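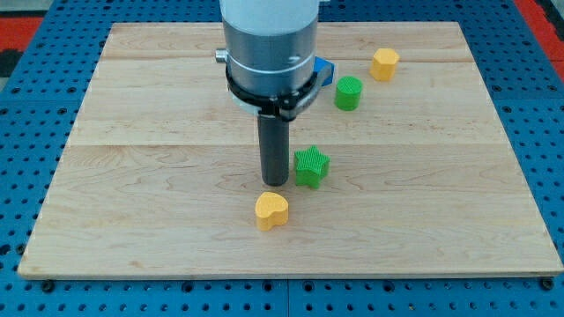 Mwajuma Rashidi wanted it in the minutes, first thing, that a speed limit written on a sheet of paper is not a safeguard, and that she'd said so last time too. So noted! I'm putting it at the top because we spent the first half of the meeting on it anyway, and because I lost the bet about whether she'd bring it up before the coffee was poured.

Minutes of the bench rules group, Hollis workshop, June. Faraji Mwakalinga in the chair, me typing (badly, my laptop was at nine percent). Started at 4 pm, or close to it. Apologies from the Jirkcombe people, who sent comments by email.

1. Last meeting's minutes

Agreed, with one fix. I'd written that the stop button gets tested "regularly." Faraji says "regularly" means never, and he wants "at the start of every session, by the person running it." Changed.

2. Speed limits for the push tasks

This is the section of the draft that covers pushing small blocks around a board with a rod tool. The draft said the arm should be kept slow whenever a person is within reach. Mwajuma's point was that the limit has to live in the controller settings, locked, with the sheet on the wall only there to remind you what it is. I said I agreed but that people need to change it for some tests, and we went back and forth on that for quite a while (sorry, everyone who had a bus).

Where we landed: the limit is set and locked in the controller. Two people have to sign to raise it, and it goes back down at the end of the session. Jirkcombe asked by email if one signature would do when the enclosure is closed. We said no for now, and I'll write back to them nicely.

3. Height of the tool over the board

Good discussion, this one. A straight rod with a flat end is pretty forgiving, but if somebody has swapped the board for a thicker one and nobody has reset the height, you're driving the tip into wood. Faraji has done it. I have done it. We agreed that the height is checked by hand after any change of board, tool or collar, before the program runs at all. The check gets written in the log with initials.

Mwajuma asked for a line about collars too, so there is now a line about collars: snug up the screw, tug the tool, then check the height. In that order, please – tugging it afterward undoes the check.

4. Fixing the board down

The draft already says boards must not be able to slide. We added that whatever is used to hold or brace a board should be looked at before each session, and that clamps sticking up into the arm's path are out. Someone asked about tape. No tape.

5. Blocks and other loose parts

Printed blocks are fine. Chipped ones go in the bin, because a broken corner catches and then your results are junk as well. I also asked that we record which shapes were on the board at the start of each run, since a star and a round block don't push the same way at all and I've wasted whole afternoons on logs that just say "blocks." Agreed without a fight, which I enjoyed very much.

6. Run logs

Faraji went through the logs kept in Basa, our old records folder. There are 1304 runs in there and 955 of them have a completed start check. He wasn't happy and neither was I, though a lot of the gaps come from before we had a form. From now on, no start check means the run doesn't count toward anything. The form moves over to Anier, where you can't save a run with the box left blank. Old runs stay where they are, marked as they are. We are not going back to fill them in from memory!

7. Reaching in

Short one. Nobody reaches over the board to nudge a block while the arm is powered and a program is loaded. Pause isn't enough, it has to be stopped. Mwajuma would like this in red. I said I'd see what the printer can do.

8. Anything else

The posted rules should be readable from more than 60 inches away, so the type is going up and the wording is coming down. I'm cutting the introduction, which I wrote and was quite fond of.

To do

Me: new draft with all of the above, reply to Jirkcombe, bigger type.
Faraji: set up the form in Anier and lock the speed setting.
Mwajuma: wording for the collar line and the reaching-in rule.

We finished at 5:40 pm. Next meeting is at the same time next month, and Faraji is bringing the draft for the gripper section.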